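Nilley Countertop Dish Rack and Tray System
Owner's Guide, Section 2: Choosing a Spot and Setting Up

Welcome to the part of the guide where things start to take shape! If you have already unpacked everything and checked it against the parts list in Section 1, you are ready to go. Set aside 30 minutes if this is your first Nilley, and put the kettle on if you like, as none of the steps need to be hurried.

Before you begin

Pick the place where the rack is going to live. Most people put it to the left or right of the sink, whichever side they reach for without thinking, and we would gently suggest you stand at the sink for a moment and pretend to wash a plate before you decide. The counter should be level and dry. You will need 13 inches of clear height under any cabinet, or the tall plates will knock against it every time you lift one out.

CAUTION: Do not set up the rack on or beside a stove, even one that is switched off. The feet soften with heat and can mark the counter.

Setting up the rack

1. Wipe the counter with a damp cloth and let it dry.
2. Turn the rack upside down on a folded towel and press one foot into each corner until you feel it seat. The feet are stiff when new. A little dish soap on the stem helps.
3. Turn the rack right side up and rock it gently. If it wobbles, twist the foot nearest the low corner a half turn at a time.
4. Slide the drip tray in from the front with the spout facing the sink.
5. Hang the cutlery cup on whichever end you prefer. It can be moved later on, so don't fret over it.

NOTE: The spout swivels. If your sink has a high rim, turn the spout up, slide the tray home, and then turn it back down.

Using small trays on the side

Plenty of our customers have written to say that they keep a narrow tray or two next to the rack for the odds and ends that collect in a kitchen - sponges, bottle brushes, the lid that fits nothing. Any tray with a flat base will do, and clear ones make it easy to spot when the bottom needs a rinse.
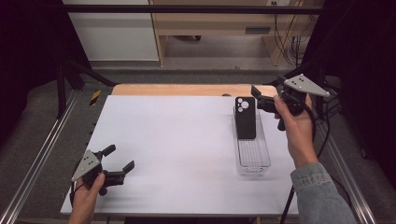

Fig. 2-A. Clear tray with ribbed sides, with a phone case standing upright near the back end.

6. Leave a finger's width between a side tray and the rack so that air can move between them.
7. Keep anything that should stay dry out of the path of the spout.

CAUTION: Side trays are not part of the rack and should never be hung from it or stacked on top of the plates.

First wash and drain test

8. Pour a cup of cold water slowly over the back of the rack and watch where it goes. It should run forward along the drip tray and out into the sink.
9. If water pools at the back, raise both rear feet by one full turn and try again.
10. Rinse the rack and tray with warm soapy water before the first real load of dishes. Water hotter than 140 degrees Fahrenheit may cloud the finish on the drip tray.

NOTE: Racks sold before August came with a fixed spout. If yours is one of these, skip the note after step 5 and see the spout diagram in Section 4.

Setup guide revised November 7, 2021. Step order checked by Siriporn Boonyarit.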